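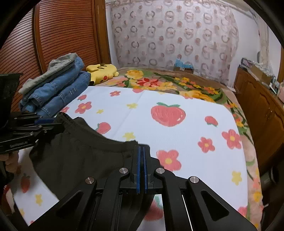
Folding Clothes on the Bed: Frequently Asked Questions

These are the questions we get most often at the Ullitlow laundry and home care desk. The answers cover everyday clothes: T-shirts, casual shirts and jeans. For suits and knitwear, see the separate pages.

Is it all right to fold on a bed instead of a table?

Yes. A bed gives you more room than most tables, and you can leave finished piles on one side while you work on the other. The drawback is that a mattress is soft, so you can't press a crease into anything very well. Make the bed first and pull the top layer flat. Wrinkles underneath will throw off your edges.

Does the bedding matter?

Only a little. Smooth cotton lets a shirt slide when you turn it. Fleece and other fuzzy blankets grip the fabric, and they shed. If you have a white or light blanket out and a lot of black clothes to fold, lay a clean sheet over it.

A printed sheet can help. On a pattern of strawberries or flowers you can see the outline of a dark T-shirt easily, and you can line up a hem with one of the prints.

Where should I pick up a T-shirt?

At the neckline and at the hem. Lay it face down, smooth it from the middle out, and fold one side in toward the center with the sleeve turned back on itself. Do the same on the other side. Then bring the hem up to the collar, and fold once more if your drawer is shallow.

Avoid pulling on the collar by itself. Ribbed collars stretch, and they don't always go back.

My dark T-shirts come out as a bundle. What am I doing wrong?

Usually the sides were not even before the last fold. Open it back up to the long strip and start again from there – you don't have to go back to the beginning. A rolled edge along one side means the fabric underneath has bunched up, and you can often pull it flat with one hand.

What order should I stack things in?

Jeans at the bottom, shirts on top. Denim is heavy and holds its shape, so it makes a good base. Fold jeans in half lengthwise, then in half again from the hem, and once more if needed. A light cotton shirt under two pairs of jeans will need ironing by morning.
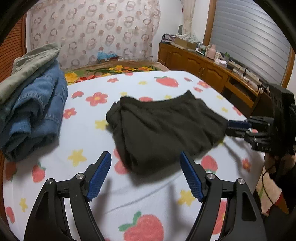 A-yeong Son wrote to us that she does it the other way around, with jeans on top, and has never had a problem. Her shirts are all heavy cotton, she says, and she puts the pile away as soon as it is done. That is fair. If the stack is going straight into a drawer, the order matters much less.

How high can a stack be?

On a mattress, keep it low enough that it doesn't lean when you sit down. We stop at 40 centimeters on a shelf and well below that on a bed.

Should I sort by person or by type?

By person if more than one of you shares the laundry, by type if you live alone. Keep 2 piles going at most. With more than that, things get knocked over when you reach across.

Can I leave folded clothes on the bed overnight?

You can, if you aren't sleeping in it. Otherwise move them to a chair. Make sure everything is fully dry first, above all the waistbands and pockets of jeans.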